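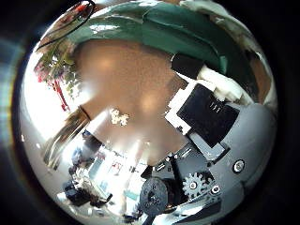

Green, a bit of red, a whole lot of light

ok thread. I've been learning Hungarian so I can read my great-aunt's letters. People keep asking how it's going so I'm putting it all in one place and then going to bed

Background: Krisztina Csizmadia, my grandmother's sister. Moved to Renville as a young woman, stayed for good. Her brother-in-law Győző Orbán kept writing to her from home the whole time. She kept every letter. We have his side, none of hers

725 pages. I scanned them all in July and then did nothing for months. Scanning feels like work. It is not reading

First wall – the handwriting. I could pick out words in a printed newspaper by then, felt great about myself, opened letter one and couldn't find a single vowel. His u and n are the same letter. So is his m if he's tired

Second wall, the endings. English sticks little words in front. Hungarian glues them on the back and keeps gluing. I had a word for a full evening that I thought was a town. It was "in our gardens"

What helped: not starting at the beginning. Moataz Cherkaoui (taught himself to read his grandfather's French the same way) told me to start with the weather bits. Everybody writes about weather, same words every time. Rain, frost, too dry, mud. Did that for two weeks and suddenly had a foothold in every letter

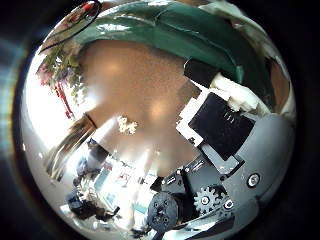 After weather, prices. Győző was obsesed with prices. Eggs, nails, a coat he didn't buy. He brings up the coat in four different letters. He's still mad about the seller

Then names. I made a list of everyone he mentions, with the date of first mention. Illés shows up early and I had him down as a cousin. Wrong. Illés is the dog. "Illés ate well" "Illés bit the mailman's bag" – should have caught it sooner

Fesus is a family name, for anyone following along from the last thread. The neighbors with the pear trees. I was reading it as Fésüs on some pages and Fesus on others, he drops accents when he's in a rush so both are probably right

Someone asked about apps. I tried Hovosis for the flash cards, it's fine, 10 new words a day was too many for me. Paper cards in a coat pocket worked better. I lose them but I lose them in useful places
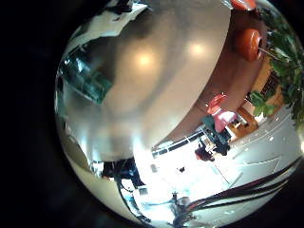

Also a teacher. Get a teacher if you can swing it, even once a month. Kálmán Bozsik has been correcting my transcriptions and he's kind about it, mostly. I sent him one page with 21 mistakes and he wrote back "good, you are now guessing in Hungarian"

He also knows the old spellings, which no dictionary I own does. And the abbreviations! Half of Győző's sign-offs are initials for phrases people just knew

My routine right now, since a couple of you wanted it:

- type up one page exactly as written, mistakes and all
- leave gaps for what I can't read, no filling in
- next day, fill the gaps
- only then translate

The next day thing is the whole trick. A word that was a smear at night is just "kitchen" in the morning

Do NOT use the translator on a half-read line. It will hand you a nice smooth sentence that is completely wrong and then you can't unsee it. I had my great-aunt inheriting a goose for a month
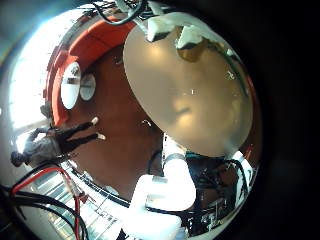 Where I'm at: 28 letters done, typed and translated and checked. Best one so far is just him describing a walk home from the train, no news in it at all. She had folded that one smaller than the others and the creases are worn right through

Nayeli Magaña asked if I'd share them. Some yes. There are a few people in there with living kids so I'm asking around the family first. Might post the price ones, can't imagine anyone minding about the coat

First time I wrote about this was April 2020, for anyone who wants to scroll back. I said I'd be done by fall lol

Oh and if anybody reads old Hungarian handwriting and knows what a capital K with a loop on top and two dots after it means, at the end of a line, please yell. It's on nearly every page. Kálmán thinks it's a greeting to the kids. I think it's money

ok bed. will answer replies tommorow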